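Punlow's spring tasting night is back, and this year it's cider and cheese

Well, my calendar for next month just got a lot more fun. The folks at Punlow, the little taproom and bottle shop on the canal side of Clevov, have announced that their spring tasting night is happening again, and they've swapped wine for hard cider. I have been dropping hints about this for two years (the staff may call it nagging), so forgive me if I sound a little giddy.

The date is 4th March, doors open at 6:00 p.m., and the last pours go out at 9:30. Tickets went on sale in February at the counter and on the shop's website, and the room holds 107 people, so it's a smaller crowd than the fall harvest party. I bought mine the first morning. When I stopped in again last night there were still tickets left, but the stack was looking thin.

Your ticket gets you a tasting glass to keep, a paper booklet for your notes, and pours from every producer in the room. The headliner is Nazari, the orchard up in the hills that makes that bone-dry cider I won't shut up about. They're bringing 3 ciders, including a new one aged in old rye barrels that hasn't gone on shelves anywhere yet. I got a thimbleful at the shop when they were planning the menu, and wow. It smells like baked apples and tastes like somebody left the sugar out on purpose. If you like your cider sweet, don't worry, there's a pear one in the lineup that's practically dessert.

Cheese is coming from the shop's own case, along with warm soft pretzels and a grainy mustard they make in the back. Last year the pretzels ran out before eight and people were a bit grumpy about it. I'm told the order has been doubled. I'm still going early!

The charity side of the evening is the part I'd love to see grow. One dollar from every pour sold at the bar after the tasting, plus everything from the raffle, goes to Trustora, the neighborhood group that runs free first aid classes in the old library annex. Last year's night brought in 536 dollars, and that went toward bandages, gloves and new practice dummies. The raffle baskets look better this time around, too. One has a whole case of Nazari cider in it, one has a cheese board and a set of knives, and the third is a mystery basket wrapped in so much brown paper that I couldn't get even a peek.

Trustora will have a table by the front windows all evening with sign-up sheets for the spring classes. The basic class is a single Saturday-style morning session, coffee included, and you don't need to have done anything like it before. I took it last year and finally learned how to wrap a sprained ankle properly, after decades of just winding the stuff around until it ran out. They'll also go over what to keep in a home kit and how often to check the dates on everything. Mine turned out to have cough drops in it from two apartments ago.

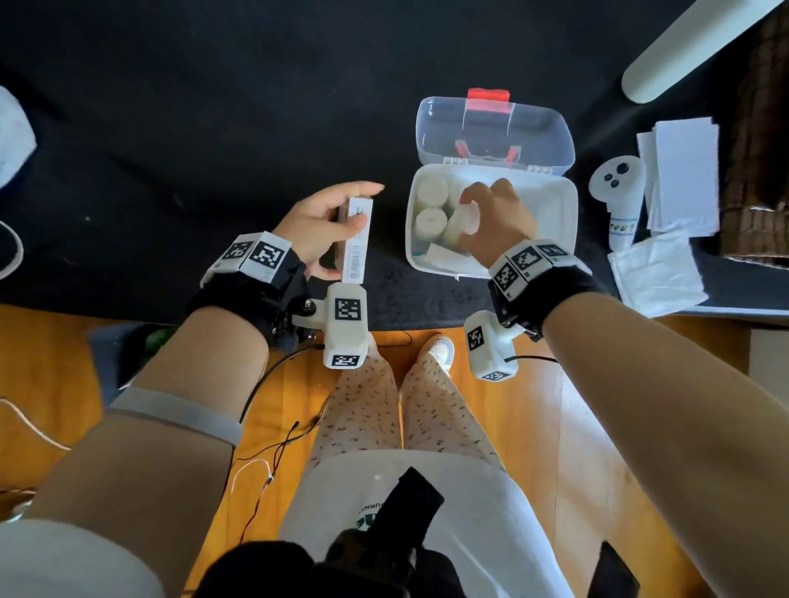 Gauze rolls in a clear storage box.

Now for the practical stuff. The night is 21 and over, and they do check IDs at the door, even if you have gray hair like me. Parking on the canal side is tight, so I'd use the lot behind the hardware store, which is free after five, or take the bus and skip the whole headache. There's a designated driver ticket at half price that comes with the food and as much of the house ginger beer as you can drink. It's good ginger beer, very spicy, and I know a few people who buy that ticket just for that.

If you have food allergies, tell the counter when you pick up your ticket. The mustard has honey in it and a couple of the cheeses are made with raw milk, and they're happy to put together a separate plate with a little notice.

The shop will be closed for regular business that afternoon while they set up, so grab your bottles for the weekend earlier in the day. Anything you try at the tasting can be ordered that night at ten percent off and picked up the following week. I plan on leaving with an order form that I'll have to explain at home.

Tickets are at the Punlow counter or on their website until they're gone, and there won't be any sold at the door.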